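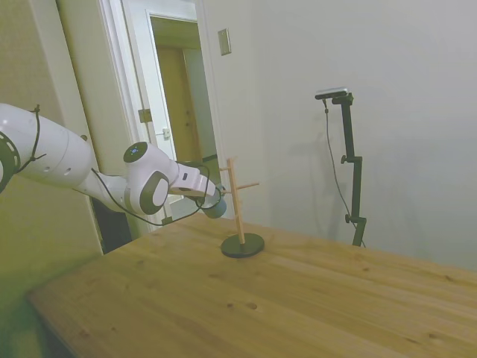 A mug tree with a light wooden post, short pegs and a round black base.

Pranham kitchen shop brings back the mug tree, with fewer pegs

PRANHAM - A kitchen shop on Bang Street will start selling its own mug tree in February, after a winter trial in which customers took the stands home and reported back on how they used them.

The stand is called the Vitus. It has an upright post in light wood, short wooden pegs near the top and a round black weighted base. Gakimell, the shop behind it, has made a first batch of 248 and will sell them from the front counter starting on a Tuesday morning, when the store opens at 9:30 a.m.

Most mug trees sold for home kitchens have four or six pegs. The Vitus comes with two. Gakimell said the decision came out of the trial, which involved 68 households in Pranham and the towns next to it.

Each household was given a six-peg stand to use for a month and a one-page form to fill in at the end. The form asked where the stand had been kept, which mugs had been hung on it, whether anything had fallen off and whether the stand had been put away before the month was up.

The answers were much the same from one kitchen to the next, the shop said. People hung the two or three mugs they used every day and left the rest in the cupboard. The lower pegs stayed empty or ended up holding other things. Forms mentioned measuring cups, a dog leash, hair ties and a set of car keys. Several people wrote that a full stand took up too much of the counter, and that taking a mug from the back meant turning the whole thing around.

"We had a nice drawing of a six-peg stand and we liked it," Gakimell said in a notice posted in the shop window. "Then we read the forms and took four pegs off."

Both pegs on the Vitus are set into the upper part of the post and point in different directions, so that two mugs can hang without touching. The shop said it tried the pegs lower down on an early version. Large mugs came too close to the base, and a tall travel cup would not hang at all.

Weight was the other subject that came up often. Eleven of the forms reported a stand tipping over, in most cases when mugs had been hung on one side only. In a few homes the stand went over when someone lifted a mug off quickly and the handle caught on the peg. The base of the stand used in the trial was wood all the way through. The base on the Vitus carries extra weight, and the shop said a stand with one heavy mug on it and an empty peg opposite will stay upright on a level surface.

To check the pegs, the shop asked customers to bring in mugs from home over two weekends. They brought 344. Each one was hung on a sample stand and taken off again, and a tally was kept on a sheet by the register. The mugs that did not fit were mostly small cups with handles made for one finger, along with a few handmade pieces with thick, nearly closed handles. Gakimell then had the pegs made slightly thinner for the final version. It did not publish a full count from the second round.

The mugs that had come in were handed back the same day, apart from one yellow one without a name on it. That mug is still behind the register and can be claimed by describing the chip on the rim.

The posts and pegs are turned at a woodshop on the edge of town that also makes stair parts and chair legs. The pegs are glued in place, and the stands are finished with a clear oil. The shop recommends wiping the wood with a damp cloth and drying it afterward. The stand should not go in the dishwasher or be left standing in water. Mugs can be hung up right after washing, but the shop suggests shaking them out first so that water does not run down the peg and collect where it meets the post.

A card in the box covers the rest of the care. If the wood begins to look pale or feels rough, it can be rubbed with food-safe mineral oil and left overnight. The base needs no treatment. On an oiled tabletop, the card says, the stand should be lifted when it is moved, not pushed.

The cost of the trial came to $900, most of which went to the six-peg stands. Those have now been returned. The shop has sanded and oiled the better ones and will sell them at a reduced price from a table near the back, with the used stands marked on the base. Buyers can have pegs removed at no charge and the holes plugged, although the plugs will show.

Gakimell has been on Bang Street for nine years and sells mainly cookware, knives and table linens. The Vitus is the second item made under its own name. The first was a bread board with a handle at each end, which sold slowly at the start and is now reordered twice a year.

Interest in the stand has come partly from people with small kitchens. Pranham has a large number of older apartments in which the kitchen has one wall cabinet and a short run of counter. A shelf of mugs can fill half the cabinet. In the comments section of the trial forms, several renters said they wanted something they could stand on a table without putting hooks into a wall or under a shelf.

Others were less convinced. One form, which the shop has pinned up beside the register along with a dozen more, said mugs left out on a stand need rinsing before use if the kitchen is dusty. Another said the stand had been useful for a week and was then moved to the top of the refrigerator. A third asked for a version with one peg. The shop said it has no plans for that.

There were also questions about hanging mugs by the stove. The shop's advice is to keep the stand away from the burners, where grease settles on both the wood and the mugs, and away from the table edge in homes with cats or small children. A spot beside the coffee maker or kettle was the most common choice during the trial, followed by the middle of the kitchen table.

Customers who took part in the trial can buy a Vitus a day early by bringing the lower half of their form, which has a number printed on it. Those who have lost it can ask at the register, where there is a list. Sales are limited to two stands per person until the first batch is gone. A second batch is planned for late spring if the woodshop has time between other orders.

The price had not been set as of this week. Gakimell said it would be posted in the window before the stands go on sale, together with the price of the used six-peg stands.

A sample is out on the counter now, and customers may try it with their own mugs. The shop asks that they bring them empty. Gakimell is open Tuesday through Saturday, 9:30 a.m. to 6 p.m., and parking is available behind the building after 11 a.m., when deliveries are finished.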